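Talwood Web Series Returns in May With New Episodes on Gay Life in a Small Town

ASTPORT – Morin Pictures announced today that the comedy web series Talwood will return for its second season in May. The season has 3 half-hour episodes and will be free to watch on the company's video channel.

The series follows two gay roommates who move from the city to Vultthorpe, a town where everybody already knows their names. The first season was watched by 2,011 people in its opening week, and roughly 600 of them signed up for the newsletter. 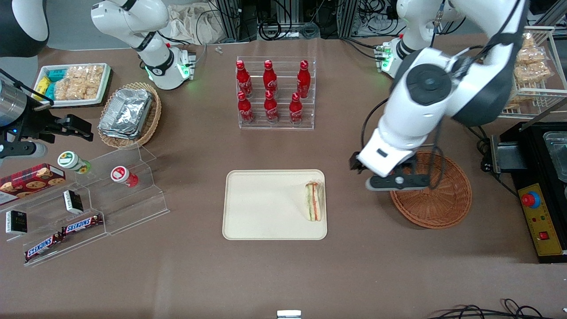 Wicker basket and beige tray on a brown tabletop.

"Many viewers wrote to us that they wanted the older characters to have more to do," said Josué Andrade, creator and writer of the series. "So this time we gave them the best jokes. One of our new actors is 66 and it is his first comedy. He was very nervous and he is very funny."

The new episodes deal with a wedding that has two guest lists, a local radio host who asks the wrong questions, and a long argument about who may call himself the first openly gay man in town. Andrade wrote all the scripts and also plays the radio host.

A preview evening will be held in Astport before the release – doors open at 7 p.m. and the first episode starts at 7:30. After the screening the cast will talk with the audience. Seats are free, but they must be reserved through the Morin Pictures website.

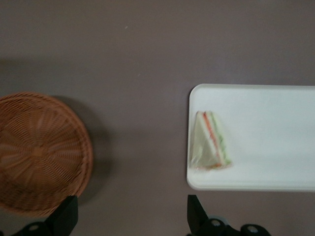
About Morin Pictures

Morin Pictures is an independent production company based in Astport. It makes short comedies and web series with LGBT writers and actors. Press who wish to see the episodes in advance can request a link through the contact form on the company website.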